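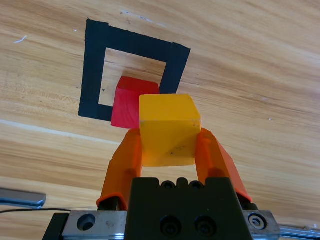
Figure 3. Red cube and black tape outline on a wooden tabletop.

4.2 Permission and credit in the collage records

The second group of records concerns works made from paper: collage, torn and dyed sheets, and pieces that combine paper with thread or printed matter. Of the 1,103 works entered in the Stiltstead register, 248 fall into this group. We treat them apart from the paintings and prints because their credit lines are longer and vary more from one issue to the next, and because more than one person often has a claim to be named.

A credit line in the register has up to four parts: the maker, the title, the materials, and the person who photographed the work. The maker and title are nearly always present. The materials are given in most cases but at very different levels of detail. Early entries tend to say only "mixed media" or "paper." Later entries name the kind of paper and sometimes the adhesive. This change follows the revised submission form drawn up by Rungnapa Saithong, which gave materials a line of their own. Before that form came into use, contributors wrote the whole credit in one box and the editors shortened it to fit the page.

The photographer is the part most often missing. Where a maker photographed her own work, the editors usually left the name out on the grounds that it would repeat the first part of the line. This was reasonable in print, but it causes trouble in the register, where a blank can mean either that the maker took the photograph or that the information was never collected. In 28 cases we were able to settle the question from letters kept with the submission. The rest remain marked as unknown.

Permission is a separate matter from credit, although the two are printed together. Three forms of wording appear. The first says that the work is reprinted by permission of the artist. The second says that permission for any further use must come from the artist directly. The third, used mostly for works lent through the Prasertsri gallery, names the gallery as the contact. We found no case in which the wording was changed after printing, even where the artist had moved or the gallery no longer represented her. A reader who follows the line today may therefore be sent to an address that is out of date.

Sumaiya Khondokar, who handled permissions for the later issues, described the practice in an interview for this study. Requests were sent out in January for the whole year's covers, and artists were asked to reply with a signed sheet and a short biography. The biography was then cut to a single paragraph. Artists were shown the shortened version only when time allowed - in practice, when the issue was running late for some other reason. Two of the artists we contacted said they first saw the paragraph in the printed copy. One of them, Gheorghița Bogdan, objected to the order in which her exhibitions were listed but not to the content.

The biographies themselves follow a steady pattern. They open with the artist's name and a general statement of standing, then give a quotation from a critic or another writer, then list collections and prizes. Training is mentioned in the older paragraphs and often dropped in the newer ones. Teaching and community work appear near the end if at all. For makers of collage this order has a particular effect, as much of their work was first shown in schools, libraries and shared studios, and those places come last in the paragraph or do not appear.

Sherif Tawfik has argued that such paragraphs should be read as part of the work's published form, in the same way as a caption. We agree to a point. A caption is tied to one reproduction, while the same biography may be reused for several works over a number of years. The paragraph written for the Povero series, for instance, was printed again without change beside a later and quite different set of pieces by the same maker. We have therefore entered captions and biographies as separate fields and linked them by issue.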